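**Pavithra Acharya** · December 15, 2023

1/ Notes on wrapping a single artificial stem in flat paper. I have 2 sizes of sheet left from the Jolside order and one table to do it on.
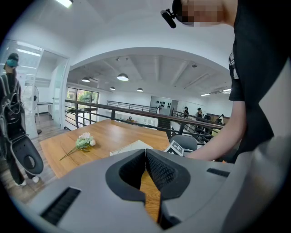

2/ A single stem is harder to wrap than a bunch. A bunch has bulk and holds the paper open. One stem has a wide head, a thin tail and almost no weight, so the paper decides the shape.

3/ Work on bare wood if you can. A tablecloth drags and the first fold creeps. Light-colored wood also makes it easy to spot scraps of tape, which otherwise end up on the back of the next sheet.

4/ Put the sheet down with one corner pointing away from you. Stem on the diagonal, head toward the far corner. Leave the width of two fingers between the top blossom and the point of the paper.

5/ Pink and white blossoms go in plain white paper. I tried cream in February and the white petals looked gray next to it. Kraft is fine but heavy for one stem.

6/ Leaves: fold them up toward the head before you wrap. Fabric leaves on wire will stay where you put them. Leaves that are only glued on will spring back, so hold them down with your thumb until the first fold is over.

7/ Fold order is left side, bottom, right side. If the bottom goes last, the tail slides out when the thing is picked up.

8/ Tape: 5 cm, one piece, on the right-hand seam just below the head. A second piece lower down is only needed if the stem is longer than the sheet.

9/ Someone asked about tissue as an inner layer. Not for artificial. Tissue snags on the cut edges of the petals and tears when the stem is pulled out. Real flowers are a different problem.

10/ Storage. Wrapped stems lie flat, heads all at one end, no more than two layers. The Uston boxes are too short for this. The Warrier ones fit with the lid closed.

11/ Stock count while I'm here: 1,287 sheets of the small white. The large is down to one opened pack and I haven't counted it.

12/ Correction to 8: the tape I use is the matte kind from Troreseck. Glossy tape shows as a bright line on white paper under ceiling lights. Same length applies.

13/ Next is the two-stem wrap, heads staggered. Same sheet, different first fold. I'll add it to this thread when I've settled where the second head sits.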